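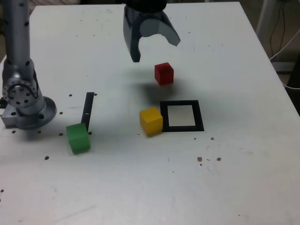 プロジェクト報告書
Verolora:白い天板の上での三色ブロックの配置と積み上げ

作成者:イネス・ショーヴァン(Inès Chauvin)、リュディヴィーヌ・ジャケ(Ludivine Jacquet)
提出日:2020年7月4日

概要

本報告書は、赤、黄、緑のブロックを白い天板に置き、黒い正方形の枠の中に積み上げる課題について、その設計と試行の結果をまとめたものである。調べたのは、ブロックの最初の置き方、積む順番、天板の表面の状態が、積み上がりの位置や傾きにどう関わるかという点である。試行は100回行い、その中でブロックを置いた動作は全部で326回あった。このうち147回では、置いた直後の位置が狙った位置からずれていると判定した。ずれの多くは一段目で起きていた。二段目以降のずれについては、一段目の向きに引きずられたものと、単独で起きたものとを分けて扱う必要があることがわかった。

1. 背景と目的

私たちは前の学期の授業で、単純な形のものを決められた場所に置くという課題を扱った。そのときは、対象が箱やカップなど毎回違っていたため、うまくいかなかった原因が物の形にあるのか、置き場所にあるのか、置き方にあるのかを区別できなかった。今回の Verolora では対象を小さなブロックに絞り、置き場所も一つの枠に固定して、条件を一つずつ変えられるようにした。

目的は次の二つである。

第一に、同じ課題を別の日に別の人が準備しても、同じ条件で始められるような配置の決め方を作ること。
第二に、積み上げの途中で起きるずれを、あとで見返して分類できる形で記録すること。

積み上げの速さは目的に含めていない。所要時間も記録はしたが、試行ごとに準備の状況が違い、比較に使える値にならなかったので、この報告書では扱わない。

企画の段階では、もっと段数の多い塔を作る案や、二つの枠を並べてブロックを移し替える案もあった。どちらも試行の数を確保できそうになかったため、見送った。

2. 使用したもの

2.1 ブロック

ブロックは Jendby の色付きブロックのセットから選んだ。使用したのは赤、黄、緑の3色である。セットには青もあったが、照明を少し落としたときに黒い枠と並ぶと縁が見分けにくかったため、候補から外した。

同じセットのブロックでも、大きさは完全には揃っていない。並べて指で触ると段差がわかるものもあった。最初は選別して揃ったものだけを使おうとしたが、途中で一つが使えなくなったときに代わりが見つからないことを考え、選別はせず、どの色のブロックを使ったかだけを毎回記録することにした。角の丸みにも差がある。角が丸いものは、上に載せるときよりも、下の段に使ったときに扱いにくかった。

試行の前には毎回、乾いた布でブロックを拭いた。面にほこりや手の脂が付いていると滑り方が変わるためである。最初の数回はこの手順を入れていなかったので、結果の集計からは外し、改めて同じ条件でやり直した。上に書いた100回には、やり直した分だけが入っている。

2.2 天板

白い天板の机を使った。天板は学科で長く使われているもので、Bouvier の作業机の上に載っている。表面には擦れた跡があり、小さな暗い穴や点もある。穴の一部は取り付け用のねじ穴である。右下の隅に近いあたりには茶色っぽい染みが集まっている。

天板を新しいものに替えることも検討した。しかし、実際に使われる机の面はたいていこの程度には傷んでいるので、そのまま使うことにした。拭き掃除だけを行い、研磨や塗り直しはしていない。染みは拭いても取れなかった。

穴については、ブロックの底面より十分に小さいので、上に置いても落ち込むことはない。ただし穴の縁がわずかに盛り上がっている箇所があり、そこに底面がかかるとブロックが浮く。この点は6節で改めて述べる。

2.3 黒い枠

積み上げの目標になる場所は、黒い正方形の枠で示した。枠の内側は白い。線は太めである。細い線も試したが、斜めから見たときにブロックの影と紛れることがあった。太い線の場合は影と紛れることはなくなるが、今度は「枠の中」がどこからどこまでかを決めておく必要が出てくる。線の外側の縁で判定するのか、内側の縁で判定するのかで、同じ置き方でも結果が変わる。

私たちは内側の縁を基準にした。ブロックの底面がすべて内側の白い部分に入っていれば「枠内」、一部でも黒い線にかかっていれば「線上」、底面がすべて線の外にあるか、外側から線に触れているだけであれば「枠外」とした。この3区分は最後まで変えていない。

2.4 照明

部屋の照明をそのまま使い、手元灯は加えていない。ブロックの影は柔らかく、天板の上に薄い灰色で落ちる。手元灯を使うと影の縁がはっきりし、ブロックと天板の境目を見誤ることが増えたので、やめた。窓のある側のブラインドは常に下ろした。

2.5 記録用紙

記録用紙は Jomix の方眼ノートを使った。一つの試行につき1ページとし、上半分に開始時の配置、下半分に終了時の配置を描いた。描き方は二人で揃えた。ブロックは上から見た四角形で表し、傾いている場合は傾いた方向に短い矢印を付ける。色は頭文字で書く。色鉛筆も用意したが、塗っている時間が惜しくなり、早い段階で使わなくなった。

3. 開始時の配置

開始時の配置は、次の方針で決めた。

赤は、枠の奥側、枠から離れた場所に置く。
黄は、枠のすぐ近くに置く。枠に触れていてもよい。
緑は、枠から見て左側に離して置く。

この方針の中で、細かい位置と向きは試行ごとに変えた。位置を毎回同じにすると、ブロックの持ち方や動かし方まで同じになってしまい、何が結果に影響したのかがわからなくなるからである。一方で、自由に置いてよいことにすると、準備する人の癖が出る。実際、ショーヴァンが準備した回はブロックの辺が天板の辺と平行になりやすく、ジャケが準備した回は斜めになりやすかった。これに気づいてからは、向きだけは先に紙に書いたものを引いて決めるようにした。

黄のブロックが枠の左側に押し当てられた状態から始まる配置は、あとから加えたものである。これは課題としては難しい部類に入る。枠に触れているため、枠の中に一段目を置く前に黄を動かすか、黄を避けて一段目を置くかを選ばなければならない。少し回転していて、角だけが黒い線にかかっている場合はさらに扱いにくい。辺と辺が揃っていればそのまま横にずらせるが、角で触れていると、動かすときにブロックが回る。

緑のブロックについては、天板の左側にある細い黒い立ち物に寄りかからせた配置も使った。平らに置かれたブロックと違い、傾いたブロックは持ち上げる前に一度起こす必要がある。起こすときに位置が動くので、開始時の位置の記録があまり意味を持たなくなる。この配置の回では、起こした後の位置も別に記録した。

4. 積み上げの手順

基本の順番は、赤、黄、緑とした。赤を枠の中に置き、その上に黄を載せ、最後に緑を載せる。黄が枠に触れている配置では、黄を先に枠から離してもよいことにした。この場合、離すための動作も「置いた動作」として数えた。

順番を入れ替えた試行も行った。黄を一段目にした場合、開始位置が枠に近いため移動の距離は短いが、短い距離を動かすときほど、持ち上げずに横に滑らせようとする傾向があった。滑らせると底面が線の上を通り、そこで向きが変わることがある。持ち上げてから下ろすことを条件に加えると、この問題は減った。

緑を一段目にする順番は、予備の段階でだけ試した。緑は枠から遠く、傾いた状態から始まる回もあるため、ほかの条件と比べにくい。本試行では緑は最後に固定した。

一つの段を置き終えたら、次に進む前に手を止め、上と横から位置を確認した。この確認を入れるかどうかは二人の間で意見が分かれた。ジャケは、確認を入れると途中で直したくなるので、最後まで続けて行うほうがよいと考えた。ショーヴァンは、確認がないとどの段でずれたかがわからないと考えた。結局、確認は入れるが直さない、という形にした。直してよいのは、次の段を載せられないほど傾いている場合だけである。

ブロックを下ろすときの高さも決めておく必要があった。上の段のブロックを高い位置で離すと、落ちた衝撃で下の段も動く。下の面に触れるまで下ろしてから離せば動きは小さいが、触れたことを見た目だけで判断するのは難しい。上の段と下の段の間に隙間があるのか、もう触れているのかは、上から見たのではほとんど区別できない。横から見れば区別できるが、横から見ていると今度は奥行き方向の位置がわからない。 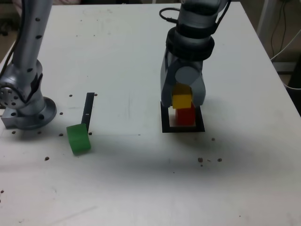
赤の上に黄を重ねる段階では、とくにこの見分けが問題になった。黄の上面は明るく、側面はやや暗く見える。その差のおかげで上面の向きはわかりやすいのだが、下の赤との境目は影に入ってしまい、触れているかどうかの手がかりになりにくい。そこで、位置を合わせるときは上から上面の縁を見て、下ろすときは横に回って境目を見る、というように見る場所を切り替えることにした。切り替えの間にブロックが動いてしまうこともあり、完全な方法ではない。

赤が枠の中でどちらを向いているかも、黄を重ねる前に確認した。枠の辺と赤の辺が平行であれば、黄は枠に合わせて下ろせばよい。赤が斜めになっているときは、枠に合わせるか、赤に合わせるかを決めなければならない。私たちは下の段に合わせることにした。枠に合わせるほうが見た目は整うが、重なる面積が小さくなり、三段目を載せたときに不安定になる。

5. 記録と判定の方法

判定は段ごとに行い、次の項目を記録した。

枠に対する位置:枠内、線上、枠外
下の段に対する位置:揃っている、ずれている(二段目以降)
向き:下の段または枠と平行、斜め
傾き:なし、あり
やり直し:なし、あり

「ずれている」の判定には苦労した。最初は、見てずれていると思ったらずれとする、という決め方だったが、二人で別々に判定すると一致しない回が多かった。次に、方眼を印刷した透明なシートを上からかざして見る方法にした。シートの線とブロックの縁を合わせ、下の段の縁との間に目盛り一つ以上の開きがあれば「ずれ」とする。この方法では二人の判定がかなり揃うようになった。

ただしシートをかざす高さによって見え方が変わる。ブロックの上面とシートの間が離れるほど、見る位置のわずかな違いが判定に響く。段が高くなるほどシートは上面に近づくので、一段目の判定がいちばん不安定である。この点は結果を読むときに注意してほしい。

傾きの判定には、ブロックの隣に立てた定規を使った。予備の段階では水準器も試したが、載せると重みでブロックが動くため使えなかった。

判定が割れた場合は、その場でもう一度だけ見直し、それでも割れたときは「ずれ」に数えた。迷ったものをすべて「ずれ」に入れているので、147回という数は多めに出ているはずである。

6. 結果

6.1 全体

100回の試行で、ブロックを置いた動作は326回あった。各試行で3個のブロックを一度ずつ置けば300回になる計算で、それを超えた分は、黄を枠から離すための移動と、置き直しによるものである。

326回のうち、狙った位置からのずれがあると判定したのは147回であった。半分には届かないが、始める前に私たちが予想していたよりも多い。予想では、ずれの大半は三段目で起きると考えていた。高いところに載せるほど難しいだろうという単純な理由からである。結果は反対で、一段目がもっとも多かった。

6.2 一段目

一段目の赤で多かったのは、向きのずれである。位置は枠の中に収まっているが、辺が枠の辺と平行になっていない、というものが目立った。枠の内側には余裕があるため、多少斜めでも「枠内」になる。置く側としては枠に入ったことで完了したように感じてしまい、向きの確認が甘くなる。

枠の線にかかった「線上」の判定は、黄が枠の左側に触れている配置で増えた。黄を避けようとして、一段目が枠の右側に寄るためである。黄を先に離した回ではこの偏りは見られなかった。先に離すと動作は一つ増えるが、その後の段が安定するので、手間に見合うと考える。

天板の穴の影響もあった。枠の外での仮置きの際、穴の縁にブロックの底面がかかって浮き、離した直後にわずかに回ることがあった。枠の中ではこの現象は起きなかった。枠の場所を決めるときに、穴の縁の盛り上がりを避けていたからである。

6.3 二段目

二段目の黄のずれは、二つに分けられる。一つは、下の赤の向きに合わせきれなかったもの。もう一つは、赤とは平行だが、横に寄ってしまったものである。前者は赤が斜めになっている回に集中していた。後者は赤の向きに関係なく起きており、下ろすときに見る方向を切り替えたことが影響している可能性がある。

黄を載せたときに赤が動いた回もあった。このような回では、二段目だけを見ると揃っているのに、枠に対しては一段目の位置が変わっている。記録用紙の書式では一段目の位置を後から書き直す欄がなかったため、余白に書き足した。余白の書き方は二人の間で揃っておらず、集計のときに読み取りにくかった。

6.4 三段目

三段目の緑は、開始時の状態による差が大きかった。平らに置かれた状態から始めた回では、二段目とあまり変わらない結果になった。傾いた状態から始めた回では、起こす段階で時間がかかり、起こした後も向きが定まらないまま持ち上げることが多かった。その向きのまま載せるので、上から見て緑だけが回った塔になる。

塔が崩れた回は少なかった。崩れたときはいずれも、緑の下面の縁が黄の角に当たったことがきっかけになっていた。真上から下ろせば当たらないのだが、横から寄せながら下ろすと縁が先に触れる。

6.5 色の見え方

白い天板の上では、赤と緑はどの位置に置いても見分けやすかった。黄は天板との明るさの差が小さく、とくに上面の縁が背景に溶け込むことがある。黒い枠のそばにあるときは縁がはっきりするので、枠に触れている配置は、動かしにくい一方で見つけやすいという性質を持っている。

天板右下の茶色っぽい染みの近くに黄を置いた予備試行では、用紙に位置を描くときに染みを影と取り違えたことが一度あった。本試行ではこの場所を開始位置から外した。

緑の表面には少し光沢があり、明るい部分が照明の反射なのか面の向きによるものなのか、迷うことがあった。向きを判定するときは光の当たり方を頼りにせず、輪郭だけを見るようにした。

7. 考察

一段目のずれが多かったことについて、私たちは枠の大きさが原因の一つだと考えている。枠がブロックに対して大きいほど、入れること自体は簡単になるが、向きを決める手がかりとしては弱くなる。枠を小さくすれば向きは揃うかもしれないが、今度は「線上」の判定が増えるだろう。課題として何を見たいかによって、枠の大きさは変えるべきである。位置だけを見るなら今の枠で足りる。向きまで見るなら、枠の内側に細い補助線を加えるという方法もある。

開始時の配置の効果は、予想していたよりはっきり出た。とくに、枠に触れている黄と、傾いている緑である。この二つは、積み上げの難しさというより、積み上げを始める前の片付けの難しさを課題に持ち込んでいる。どちらも日常の机の上ではよくある状態なので、課題から外すのではなく、別の項目として記録するのがよい。今回はこれを途中から加えたため、配置ごとの試行の数が揃っていない。配置の間の比較を数で示さなかったのはそのためである。

確認は入れるが直さない、という決め方については、終わってみると二人とも妥当だったと考えている。直してよいことにしていれば塔の仕上がりはよくなっただろうが、どの段でずれたのかという記録は残らなかった。ただ、次の段を載せられないほど傾いている場合、という例外の基準は曖昧だった。例外を使った回の判断は、その場にいた人に任されていた。

8. 問題点

記録用紙の書式に、一段目の位置を後から直す欄がなかった。これは最初に気づくべきだった。

ブロックの大きさの差を測っていない。使用したブロックの色は記録したが、寸法の差と結果との関係は調べられなかった。ノギスを借りる予定だったが、貸し出しの日程が合わず、そのままになった。

方眼シートによる判定は、一段目ほど不安定である。透明な箱のようなものを天板に置き、その上にシートを固定すれば高さは一定になるが、箱があるとブロックを動かしにくい。

試行の順番を無作為にしていない。前半は基本の配置が多く、後半に難しい配置が集まっている。慣れの影響と配置の影響が混ざっていると考えられる。

9. 今後の予定

8月に、同じ天板と同じ枠で追加の試行を行う。変更するのは次の点である。

記録用紙に段ごとの書き直し欄を設ける。
使用するブロックの寸法をすべて測っておく。
開始時の配置を種類ごとに同じ数だけ用意し、順番はくじで決める。
例外として直してよい傾きを、定規の目盛りで決めておく。

青のブロックをもう一度候補に入れるかどうかは決まっていない。枠の色を変えれば使えるかもしれないが、枠の色を変えると黄の見え方も変わってしまう。

10. 分担

ショーヴァンは配置の設計、記録用紙の作成、前半の試行の判定を担当した。ジャケは天板と枠の準備、方眼シートによる判定方法の作成、後半の試行の判定を担当した。両方の判定が必要な回は二人で行った。本文は1節から4節をショーヴァンが、5節と6節をジャケが書き、残りは二人で書いた。

付記:準備の手順

次に同じ課題を準備する人のために、私たちが毎回行っていた手順を残しておく。

天板を乾いた布で拭く。枠の線の上は強くこすらない。
ブラインドを下ろし、部屋の照明をつける。
ブロックを一つずつ拭き、欠けがないか見る。欠けたものは使わない。
向きを書いた紙を引き、用紙の上半分に先に配置を描く。
描いた配置のとおりに、赤、黄、緑の順に置く。
右下の染みのあたりと、縁の盛り上がった穴の上は避ける。
置き終えたら、用紙の図と天板を見比べて、違っていれば図のほうを直す。

最後の項目で、ブロックではなく図を直すのは、置き直すとほかのブロックに触れてしまうことがあるためである。方眼シートと記録用紙の予備は、Bouvier の作業机の引き出しに入れてある。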